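Siriporn Rattanakul keeps two calendars. One is for her work as a derivatives analyst, and the other belongs to the Arneswood tutoring program, where she has been a mentor since it opened in January with 19 students. We spoke by phone at the end of her workday.

She studied statistics at Ponodley and paid part of her rent with backgammon winnings. "It was small money," she says. "The useful part was record keeping. I logged 2000 games and could see where my estimates were wrong."

The same habit carried over to trading, and then to Plunder, the board game she designed with Boonsong Bunnag. Each match runs 90 minutes and uses a deck of 52 cards. Arneswood now uses it to teach expected value to high school students.
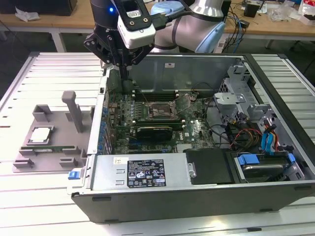 An open desktop tower on the workbench, side panel removed.

Her sessions follow a fixed order. Students state a probability, play a round, and write down the result – no discussion until the sheet is filled in. "If they talk first, they copy the most confident person at the table," she says. Parents have asked whether this amounts to teaching gambling. Rattanakul says no money or prizes are involved, and that the sheets go home every month for anyone to read.

She turned down paid roles at two other programs to stay with Arneswood, mainly for the hours. Her firm, Kamolrat, lets her leave early on session days.

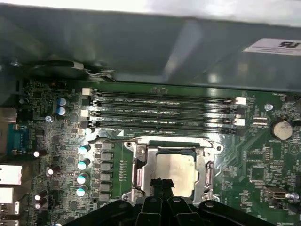 Beca Harries would like to see the method written up before it spreads any further, and says a mentor without a math background could not run it from the current notes. Rattanakul agrees. She has drafted the first part of a manual and expects to finish the scoring section next.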